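Progress Report No. 2: Handheld Gripper Pair, Shared Workshop Build
Prepared for: Nishimura Small Projects Fund
Prepared by: Yasuo Fukuda, Firenari workshop
Period: July to September

Dear members of the fund,

I am glad to report on the second period of our work. In the first report I explained that we wished to build a pair of handheld grippers, so that a person can show a small assembly job with two hands and the recording can later be used to teach our robot arm, which we call Lurnon. At that time only one gripper was working. Now both of them work, and we have started to record.

1. Hardware

The second gripper was finished in July. The first set of fingers was printed in one piece and it broke near the base after 7 sessions. The new fingers are thicker at the base and have a separate tip, so we can change only the tip when it is worn. I printed 6 spare tips and they are kept in the workshop. The trigger spring was too strong for longer work, and two of our members had pain in the thumb. We replaced it with a softer one from Tritgate and there are no more complaints.

2. Recording

The task we chose is putting washers over an upright pin and a bolt on the table. It looks simple, but a thin washer lying flat is difficult to pick up, and the operator must approach it at a low angle.
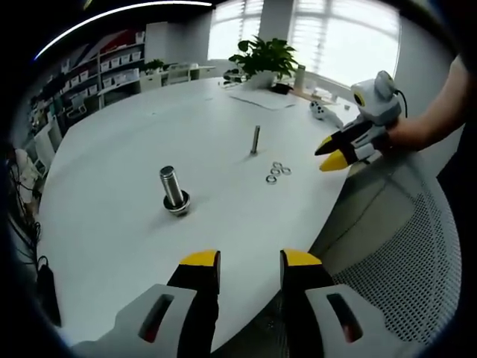 We planned 100 good recordings for this period and we have 194. I should say that the number includes the recordings where a washer was dropped and picked up again. We decided to keep them, as the arm must also learn how to recover from a mistake. Recordings with lost tracking are not included in the number.

The tracking is still our main difficulty. In the late afternoon the light changes quickly and the position of the gripper sometimes jumps. For the moment we record before 3 p.m.

3. Budget

We spent less on filament than planned and more on cables. The total is inside the approved amount. I ask for your permission to move the rest of the filament money to the cable line.

4. Next period

We will train Lurnon on the washer task and test it first at low speed. The mount for the wrist camera must be made again before this, because the present one is bending. I also want to write the assembly instructions, so that other members can build a pair without my help.

With respect,
Yasuo Fukuda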